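Section 8: Sorting the small animals

Before you start, you will need the Plema tray, the animal figures and a clear tabletop. A pale surface is best, as the smaller pieces are easy to lose on dark or patterned wood. If the tray has been in storage, wipe it out first and let it dry.

1. Put the tray on the table with one of its sides towards you. Leave enough room on either side for the figures.

2. Tip the figures out of their bag by hand, a few at a time. Do not pour the whole bag at once – the small pieces roll.

3. Stand the farm animals to the right of the tray. Keep anything that is not an animal on the left.

4. Check that the tray is empty before the first figure goes in.

Layout with the blue tray and the pink pig, then a view across towards the wall:

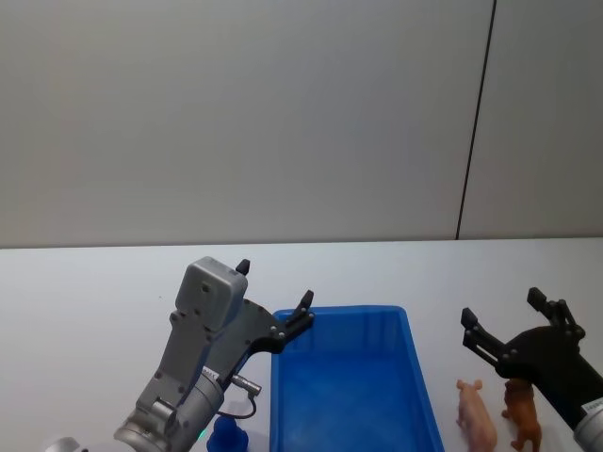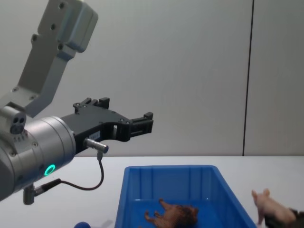 5. Put the figures into the tray one by one, largest first. Lay them on their sides if they will not stand.

6. When the tray is full, lift it with both hands under the base. Do not carry it by the rim.

7. Tick off each figure on the Kitcombe checklist (card 16) and put the tray back on its shelf.

Note: A full Kitcombe set has 100 pieces and will not fit in one tray. Sort it in batches, and finish one batch before opening the next bag.

Note: The Veres tray can be used instead. It is shallower, so keep to a single layer.

Caution: Small parts. Not suitable for children under three. Look under the table before you put the set away.

Caution: Do not wash the figures in a dishwasher or leave them on a radiator. Use warm water and a little washing-up liquid, and dry them with a soft cloth. Painted eyes and markings can rub off if scrubbed.

Missing or damaged pieces: write to Qistina Raju at Irkham Toy Library, quoting part number 221 for the tray or the number on the checklist for a figure. Replacements are sent out on Saturday. Please keep the broken piece until the new one arrives – we may ask for it back.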